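How to check a "success rate" before you believe it

Most papers on tabletop manipulation give you one number near the top. Mine did too. In December our group reported 99 out of 100 with the Mover policy, and Jeanine Van Loon asked what had counted as a success. We could not give her a straight answer, so we wrote this procedure. It is dull and it works on other people's claims as well as your own.

Step 1. Write the pass rule before you run anything. One sentence, no "mostly". If two people can read it differently, they will.

Step 2. Fix the objects and where they start. We use a cup, something flat and pale in a green dish, and a phone on bare wood. Mark the starting layout on paper and keep the sheet.

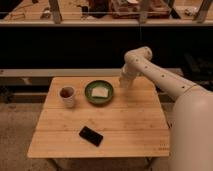 Step 3. Have the trials scored by someone who did not train the model. Fadi Daher scored ours from the fixed camera alone, without the logs. He came back with 62. Same recordings, same policy, stricter reading of the rule.

Step 4. Look for episodes that are nearly the same. Pull the opening still of each one and lay them side by side. If you can't tell them apart, you are measuring how well the arm repeats itself – worth knowing, but a smaller claim than "generalises". 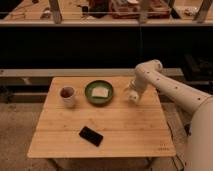
We had 855 episodes in the training set and I would not like to say how many were really different. Omar Hamdan thinks I'm being harsh on this. Maybe, but he has not shown me a result on a layout the arm hadn't met.

Step 5. Count the runs you threw away. Restarts, emergency stops, "the light was odd". They go in the total. 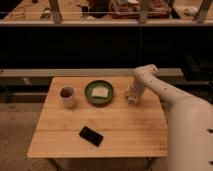
Step 6. Print the rule next to the number, every time, including on slides. The Skolik comparison left it out and I still don't know what it shows.

Send corrections to Tamsin Hinds. Last changed June 5, 2022.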